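Drawing Foundations, Unit 2: The Pen Case and What Goes in It
Notes for the evening group, Zunosdale Learning Center
Tutor: Chepkoech Urio

Last week we got as far as line weight, and I promised we'd spend a whole session on the kit itself. I love this session! People turn up with a carrier bag of forty half-dead pens and go home with a case that holds five things they'll really use. (Deepak Pant did it in January with a cookie tin. The tin was lovely. It also rattled like a drum kit, so he has moved on.)

Start with the case. A hinged, rigid one is my favorite for beginners, for one simple reason: when it's open, everything is in view and you can put your hand on a tool without looking up from the paper. Soft zip pouches hold more, and that's the trouble with them. Long things migrate to the bottom, caps come off, and the eraser picks up graphite from everything it touches.

Lay long tools parallel to the long side. Pencils go along the front, where your fingers land first. Markers go at the back – you reach for them less often and they're fatter, so they make a good wall for the rest. The eraser sits between. 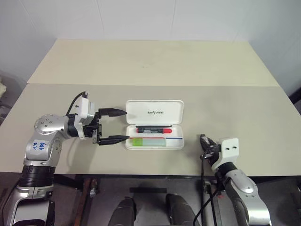

Why would anyone want a pencil that's red at one end and blue at the other?

It gives you two voices in one tool. Use blue for the first loose construction lines and red for corrections, then turn the pencil around as you go. After a page or two you can look back and see your own thinking, which is a wonderful thing to have on paper. Editors and carpenters have used them for generations.

A few points on each tool:

Marker. One dark, one bright, no more. Store it lying flat so the ink stays even from end to end. Push the cap on until you hear it click, if it's the clicking kind.

Two-color pencil. Sharpen both ends, but keep the points short. The cores are soft and a long point snaps in the case. When it gets down to 2 inches, retire it.

Eraser. Bar erasers beat the little novelty ones every time, as there's a proper edge to work with. Keep one corner sharp for details and use the other end for big areas. If it smears, rub it on scrap paper until it comes up clean – and then go back to your drawing.

Ruler. Only if it fits. A 6-inch one usually does.

Exercise for the session (18 minutes)
Empty your case onto the table. Test every pen on scrap. Put back only what you've used since January, lay it out as described, then close the lid and shake gently. If it rattles badly, fold a strip of paper towel along the bottom.

Homework
Draw your open case from above in blue, with corrections in red. Fill a full page. Please don't tidy the drawing up afterward, I want to see the corrections! Bring it along with your Lemen sketchbook, the 70-sheet one, or whatever paper you have.

Next unit: shading with two colors. Bring the same pencil, both ends sharpened.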